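March, workshop notebook, afternoon

Tamuno tour memoir, audio transfer. Second box of interview cassettes arrived from Plumen, 20 tapes, 11 labelled. The unlabelled ones look to be from the drummer's sessions but I haven't checked them against the chapter list.

Ran side A of the first three. Tape 2 has a bad flutter through the story about the van breaking down outside Moose Jaw. Re-shelled it and the flutter dropped by half. Left the rest for the editor.

Gerardo Samonte asked for the chapter on the second album first. That's tapes 7 to 13, so I'll do them out of order. Folder names stay as they were.

Transcript count so far is 3,091 lines. Speaker names are wrong wherever the singer and her brother talk over each other. Colour-coded those in grey for Gerardo to sort out.

Brokar deck: pinch roller cleaned, left channel still low. Try the other cable before opening it up again.
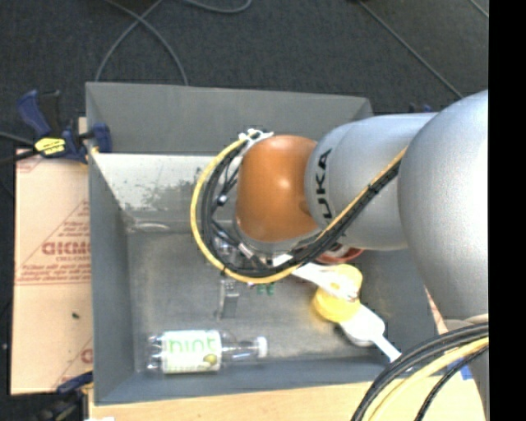 To do next

Tape 7, both sides. Ask Plumen for the Folex reel list.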